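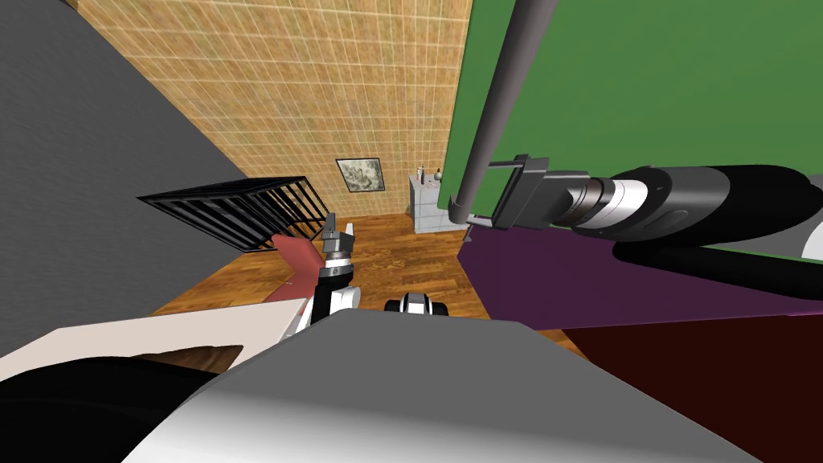
Undby Tide Notes, README

Hi, and thanks for grabbing the files! I've been copying out the harbor logbooks from Undby for nearly 4 years now, mostly at my kitchen table, and I finally have enough typed up to be worth sharing. Last update was Apr 14, 2010.

What you get is one big spreadsheet (tides.csv) and a folder of my own scribbles called notes. The spreadsheet has 3,000 rows, one for each reading the harbor office wrote down. Columns are date, time, height, wind and remarks. Heights are in feet and inches, just the way they're written in the books. I tried turning them into decimals once and made such a mess of it that I went back and started that column over.

The remarks column is my favorite part – you'll find lost oars, a drunk ferryman, somebody's goat on the slipway. I kept the old spelling. If a word was too smudged to read I typed a question mark and moved on.

Nivaldo Falcão typed the whole second book and caught a bunch of my typos in the first one. Mohammed-Awal Eshun wrote the little script, check.py, that flags any height that jumps too far from the reading before it. Run it from the same folder as the spreadsheet or it'll complain that it can't find anything.

Known problems: the July pages in book 2 got soaked at some point and the times are mostly guesses (marked with a g). Also, whoever kept the log that summer wrote sevens that look exactly like ones. I've fixed the ones I'm sure of.

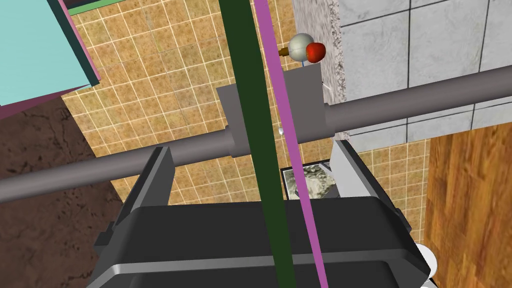

Can I use the heights to work out tides for Jostwood too?

I wouldn't. Jostwood is up the inlet and its high water comes later, and I don't have any readings from there to tell you how much later.

Use the files however you like, just say where you got them. If you find a mistake, send me the row number and what you think it should say. Book 3 is next, and the handwriting is a lot nicer in that one!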